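Section 6: Setting the travel limits on your Clidska shutter motor

Okay, so the shutter is up, the brackets are tight and the motor hums when you press the button. Nice work! Now we have to teach the thing where to stop. I've done this on every window in my own house and on a fair number of other people's, and it goes quickly once you've got the order of the buttons in your head.

You'll need the Clidska remote, a step stool you trust, a pencil and the little plastic setting key that came taped inside the head box lid. If the key has gone missing, a hex key that fits snugly will do the job (mine lives on a nail by the back door).

Caution: Keep hands, curtains and pets clear of the guide rails the whole time. The auto-stop doesn't work until both limits are saved, so during this section the shutter will happily keep pushing.

1. Plug in the motor and wait for the green light on the head box to stay on. If it blinks, go back to Section 5 and check the antenna wire.

2. Press and hold SET on the remote until the shutter gives a short jog up and down. You're now in limit mode.

3. Hold DOWN and let the curtain come all the way to the sill. Let go when the rubber strip touches and the top slats have just closed up. Don't squash it.

4. Tap SET once. You'll get one jog, meaning the bottom limit is saved.

5. Hold UP. Stop when the bottom bar is just below the guide rail stops, and make a pencil mark on the rail there so you can find the spot again.

6. Tap SET twice. Two jogs, and you're done with the top!
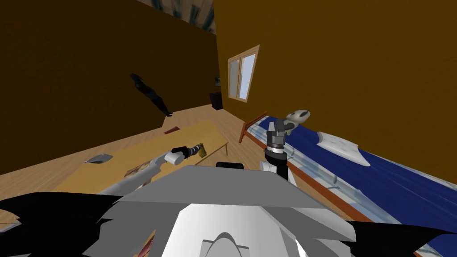

Now run the shutter all the way down and back up with single taps, no holding. It should stop by itself at both ends. I like to do this a few times while standing inside, then once more from outside, where a crooked bottom bar is a lot easier to spot.

Note: The motor has a heat cutout. If you've been running it up and down a lot it will quit on you, and the light turns amber. Go have a coffee and let it cool. It comes back on its own, so please don't pull the plug and start over like I did on my very first one.

If the bottom bar stops short of the sill, the limit was saved too early. Put the setting key in the white socket and turn it toward the plus sign, a little at a time, testing as you go. Too tight at the bottom? Turn toward the minus sign.

Caution: Never use the key while the shutter is moving. It can strip the adjuster, and then you're buying a new head unit.

Got the older Ondard remote with the square buttons? It has no SET button, so press UP and DOWN together wherever I've said SET. Gunhild Damgaard wrote in to point out that the first version of this guide left that out, and she was right. Fixed on 27th August.

Once both limits hold, snap the head box lid back on and put the key back inside with fresh tape. Pairing a second remote is in Section 7, and the wind sensor comes after that.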